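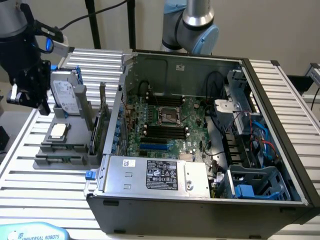

Meenakshi Poduval asked at the interim review whether a desktop computer taken apart for teaching could be put back together in one laboratory session, and by what order of work. The Kaimal project was set up to answer her.

2. Layout and order of assembly

The tower is laid on its side with the side panel off. The processor, two memory modules, the graphics card and the Seagate hard disk are kept in holders to the left of the case, each in its own place. The power supply and motherboard remain fitted throughout.

Our written procedure has 7 steps. The processor goes in first, while the socket is easy to reach, followed by the memory and the graphics card. The hard disk and its cables are left until last. An earlier draft put the graphics card before the memory and was withdrawn in January.

3. Time allowed

The session plan allows around 200 minutes, including checks by the supervisor. Cable routing near the drive cage was given the largest share. The parts list is in Appendix 2.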